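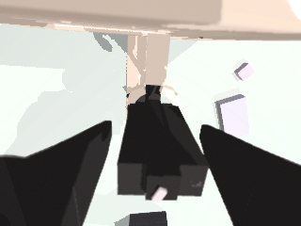
Pick-and-place with colored blocks in the Rililura simulator, wrist view.

Home | Visits | Reviews | Archive | Contact

Print this page | E-mail this page
Reading time: 2 minutes

Saturday, December 4, 2021

The Barnamer open day in Nendholm began with a badge, a pastry and a waiver. The waiver ran to five pages, a lot of paperwork for an afternoon of watching software.

Rililura is Barnamer's simulation package for people who want to train a robot arm before they own one. You get the arm, a two-finger gripper, a pale tabletop and a supply of blocks in pink, lavender and a very dark blue-gray. The view from the wrist is mostly gripper, with the blocks showing up where the black fingers let them. Visitors who had come for shiny hardware drifted back toward the pastries.

I stayed and took a turn at the controls. My first three tries sent a block off to a part of the table I hadn't chosen. The guide called this "useful data" and saved it.

The shadows are rendered with some care, blocky edges and all, and you can switch them off if your computer starts to wheeze. Mine would. The reset button I would pay for separately: one click and every block is back on the table, which has never happened in my garage.

A single seat costs $702 a year. The classroom license is $3000 and covers 37 seats, a number the sales desk could not explain and did not seem to have wondered about. Support is by e-mail only.

The Harasym add-on, which is supposed to move a trained routine onto a real arm, was shown as a slide. It is due in May. I asked which May and was given a tote bag.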